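Keeping a winter box in the car (and what goes in mine)

Every year at the start of December I promise myself I'll sort the car out before the first snow, and most years I'm doing it in the dark with a torch between my teeth. Not this time! I got the box packed last weekend, so I thought I'd write it all down while it's fresh.

I drive over the top road to Lanmont twice a week. It's only 9 miles but there's no phone signal for most of it, and a few winters back I spent the night in a lay-by up there with half a packet of mints and a damp picnic rug. It was the longest night of my life. I was fine, just very cold and very cross with myself.

So, the box. Mine's a lidded crate from Birkett, the 50 litre one, and it lives behind the driver's seat. Don't put it in the boot — if the boot freezes shut or you're nose up in a drift you won't want to be climbing out to get to it.

Food first. Flapjack, oatcakes, a bag of raisins, boiled sweets. Chocolate is lovely but I eat it by the second week. Wrap everything in a tea towel and write the date on a bit of masking tape. Water goes in small bottles, filled three quarters of the way so they don't split when they freeze.

Then warmth. A proper wool blanket, a sleeping bag if you've room, two hats, dry socks (more socks than you think). I bought a foil blanket from Desteck too and it crackles like a crisp packet but it does keep the wind off.

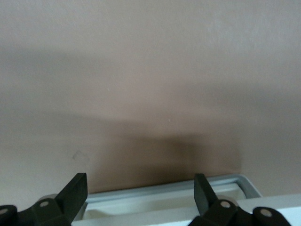 Light and noise next. I keep a wind-up torch and a whistle in the door pocket, where I can find them by feel. Spare batteries go flat in the cold, so mine come indoors at night with the phone charger.

If you do get stuck, stay with the car. Clear the snow from the exhaust before you run the engine, then give it ten minutes an hour with a window open a crack. Tie something bright to the aerial. My scarf from the Fernine market is bright orange and hideous, so it's got the job.

Check the lot again at New Year and eat whatever's going out of date.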